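How Do You Take Care of a Robot Arm?

5 min read | 11 shares

Think about your own arm for a second. Your shoulder swings, your elbow folds, your wrist twists, and you never have to remind them how! A robot arm has joints too, but it can't rub a sore elbow or tell you that something feels funny. People have to check it, and at the Hutmont workshop that checking starts every morning at 8, before the arm gets to do any jobs at all.

First comes the wake-up test. The arm, which everybody at Hutmont calls Fiadzo, moves one joint at a time, very slowly. The person in charge listens. A healthy joint hums. A joint that needs help might click or grind, and then the power goes off and the cover comes off so someone can look inside (this is the fun part, if you like gears).

Next come the cables. They carry power and messages down to the hand, and they bend every time the arm bends. Bend a paper clip back and forth enough times and it snaps, right? Cables can wear out too, so they get looked over from top to bottom.

Then it's time for the hand, which is called a gripper. It has just two fingers! Squeeze too hard and you crush things. Squeeze too softly and you drop them. To set the squeeze, Fiadzo practices with a bunch of tulips and a vase. 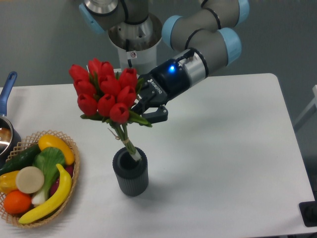
Two fingers, one bouquet: the stems reach into the mouth of the vase.

Now for the trickiest part, teaching the arm where things are. Fiadzo doesn't just know where the vase is. Its helpers have to set a starting point, a bit like the "Start" square on a board game, and every move is measured from there. If the starting point is off by even the width of your fingernail, every single move will be off too, and flowers can end up beside the vase. So they try it, fix the numbers, and try it again. Fiadzo gets a full tune-up after every 2000 moves, even if it seems perfectly fine.

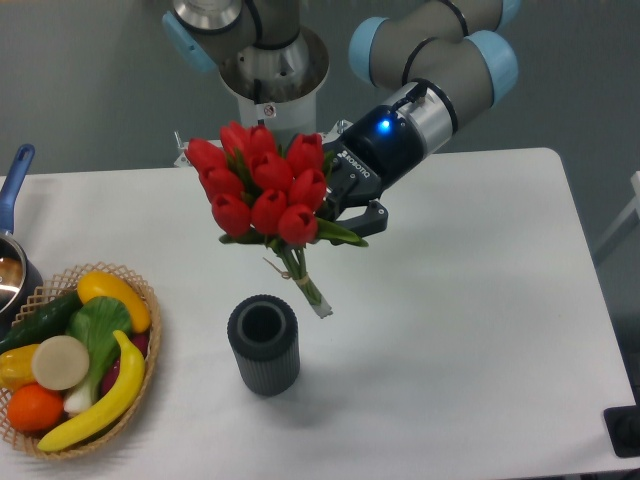
Bestano wrote in to say that the robot arm at the Kallholm science club kept missing its target by the same little bit each time, and that the cause was one loose screw in the base. What a great clue! When a robot makes the same mistake over and over, check the starting point and the screws first. When the mistakes are all different, look for something wobbly, like a worn joint or a tired finger pad.

You can try this at home. Close your eyes, start with your hand on the corner of a table, and reach for a plastic cup. Then have a friend move the cup a tiny bit and reach again, exactly the same way. Did you miss? You just found out why robots need their starting points checked!

8 comments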